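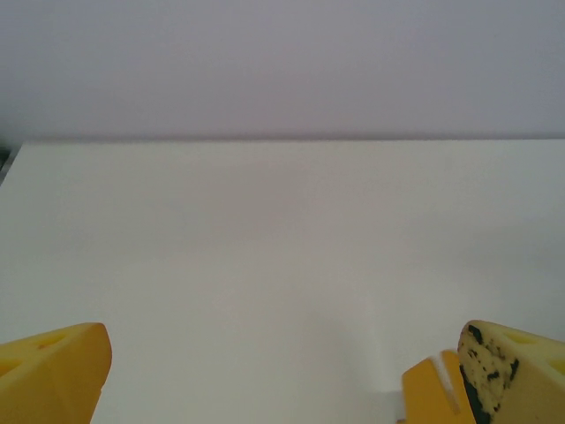
# Budget du poste de préhension : lisez-moi

Mise à jour : 13 janvier 2020

Salut ! Je range dans ce dépôt tout ce qui touche aux achats du poste Medrano (devis, listes, mes gribouillages de calcul). Le gros du matériel est déjà payé, donc on parle surtout d'usure et de consommables.

## Ce qu'il reste à dépenser

L'enveloppe est de 2 966 €, et j'aimerais vraiment ne pas la vider avant avril !

- **Doigts de pince** : 510 € la paire chez Stiviro. Je préfère en garder une d'avance, le délai était pénible la dernière fois.
- **Patins de contact** : 347 € le lot chez Dulovberg. Le gris du doigt gauche a l'air bien râpé, alors que le noir quadrillé, à droite, paraît en meilleur état. Je commande le lot complet quand même (les dépareillés, c'est une plaie à suivre).
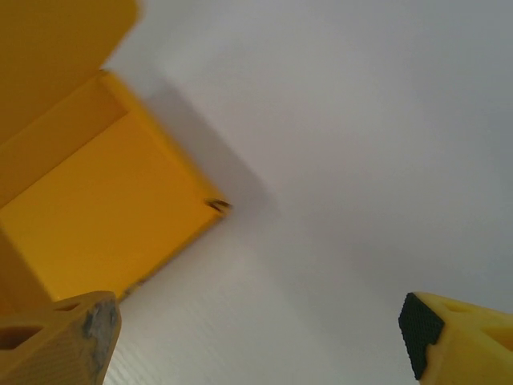 - **Boîtes jaunes** : 20 € pièce, port compris. J'hésite encore sur la quantité, dites-moi ce que vous en pensez.
- **Éclairage** : rien de chiffré. Drolton doit me rappeler.

## Les fichiers

- `devis/` : les PDF tels que reçus, ne les renommez pas svp
- `budget.csv` : une ligne par achat, montants TTC en euros
- `notes.md` : mes hésitations, en vrac

## Pour ajouter une dépense

Une ligne dans le CSV, le devis dans le dossier, et un petit mot à Ruaridh MacKinnon, qui valide les commandes. Pensez au numéro de devis, je l'oublie une fois sur deux !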